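We use cookies to remember your settings and count visits. Accept | Manage preferences

The grip that wouldn't let go (and what I got wrong about it)

Hello again, and sorry this one's landing later than usual. I had a nice tidy piece planned about folding, and then June happened, and June was mostly one fault. So you're getting the fault!

If you've been reading for a while you'll know we've been doing laundry work with the two-armed setup at Serard. Pick clothes out of the hamper, move them, put them down, go again. It's slow and I love it. The controller on top is Jollska, which we switched to in the spring, and for weeks it behaved so well that I stopped watching the log while it ran. That was mistake number one, and I'll own it.

What happened was this. A little after 4 in the afternoon the left gripper closed on a bunch of clothes, the arm started to lift, and the lift just stopped partway. No alarm, no red banner. The status line said "holding," which is a perfectly normal thing for it to say. I figured it was thinking. I went and got a glass of water (I know, I know) and when I came back it was still holding, and the motor housing on the gripper was hotter than I'd like anything near cotton to be.

I hit stop. The arm froze, as it should. The fingers stayed shut. I sent the open command and got "accepted" back, and nothing moved. Sent it again. Accepted! Still nothing. In the end I cut power to the gripper, waited, and worked the fingers apart by hand, and one shirt came out with a crease in it that has now survived two washes.

Laundry is a rotten thing to grab, by the way. People always assume hard objects are the challenge, but a mug is a mug every time you pick it up. Clothes come in layers, one slides and the next one doesn't, and what you thought was one item turns out to be three.
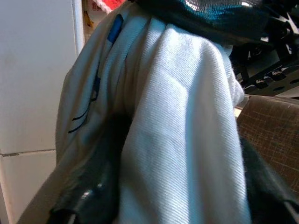
So my first theory was fabric. I decided a fold had worked its way into the finger linkage and jammed it, and I spent the better part of two evenings on that idea. I took the fingers off, cleaned the linkage, found a sad little wad of lint, felt very clever, put it all back together and ran it. Eight cycles, perfect. On the next one it stuck again.

Then I looked at the log properly, which is where I should've started. The gripper reports its motor current along with a status, and Jollska reads both. Our grip limit was set at 358, in the controller's own units (don't ask me to convert them, the manual is no help). Every one of the bad grips had leveled off at 293. It was squeezing hard, it couldn't squeeze any harder, and it never got to the number that would've told it "okay, enough, relax now." So it kept pushing. And pushing. And getting hot.

Why 293? Because the gripper was short on supply voltage, that's why. Back when I moved things around to make room for the hamper, I'd put the gripper supply on a long, skinny extension lead that came out of the spares box. Fine for a lamp. Under load the voltage sagged, the motor couldn't reach the limit, and after long enough the little board inside the gripper dropped into a protective state where it answers commands politely and carries out none of them. That was my "accepted." I could've thrown it out the window.

The part that bothers me is the stop button. I'd always thought of stop as stop. On our setup it stopped the arm joints and left the gripper powered, and there's a decent reason for that: if you're holding something heavy you don't want it dropped on somebody's foot. But it meant the one piece that was overheating was the one piece my big red button didn't touch. I'd read that in the setup notes months ago and it had gone clean out of my head.

Anyway, I wrote the whole mess up for the Clestari list, because a few people there run similar grippers, and I changed these things at our end:

- The gripper supply has a short, heavier lead now, with nothing else sharing it.
- There's a hold timer. If the grip hasn't reached its limit in 4 seconds, it backs off, opens, and flags it.
- The grip limit for clothes came way down. I'd copied that number over from a job with boxes and never gone back to it, which is embarrassing.
- A separate switch cuts the gripper's power, and it's where I can reach it without leaning past the arms.
- "Accepted" no longer counts as done. The controller waits to see the fingers move, and if they don't, it complains loudly.

I also went through every plug and adapter we've got near the work area, labeled the ones I could identify, and pulled two that weren't feeding anything at all. If you have a setup that's grown a bit at a time, set aside a morning for this. It's dull and you'll find something.

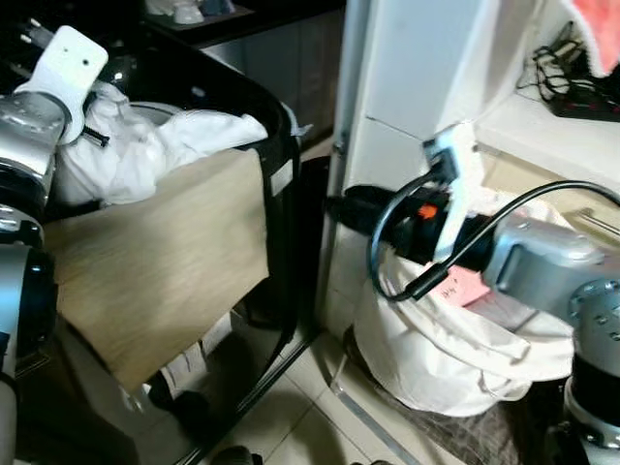 Valbona Vukadinović wrote back to the list the same night to say she'd had the very same thing with a Živković supply, and that in her case the lead was fine and the trouble was a worn connector at the wrist. "It only sagged with the arm raised," she wrote, "so every bench test I did came out clean. Please tell people to test it in the position where it fails." She also thinks my hold timer is still too generous and that I should be logging the voltage at the gripper end, where the problem is, and not at the wall.

She's right on the voltage, and I've got a small meter board on order for exactly that. On the timer I'm not convinced yet! Thick stuff like towels takes a while to squash down, and when I tried a shorter hold it gave up on grips that were going along just fine. I might end up with one setting for towels and one for everything else, which means it has to know what a towel is, and you can see how that turns into its own newsletter.

I did check our wrist connector after her note. It looks okay, but I wiggled it with the arm up and the reading jumped a little, so a new one's going in before the next long run. Until then we're doing short sessions, I'm staying in the room the whole time, and the water glass lives on the desk.

If you've had a gripper say yes and do nothing, hit reply and tell me what it was. I'm collecting these. The folding piece is next, assuming nothing else gets hot.

14 comments | 23 shares

You're getting this because you signed up for our newsletter. Unsubscribe | Contact us | Back to top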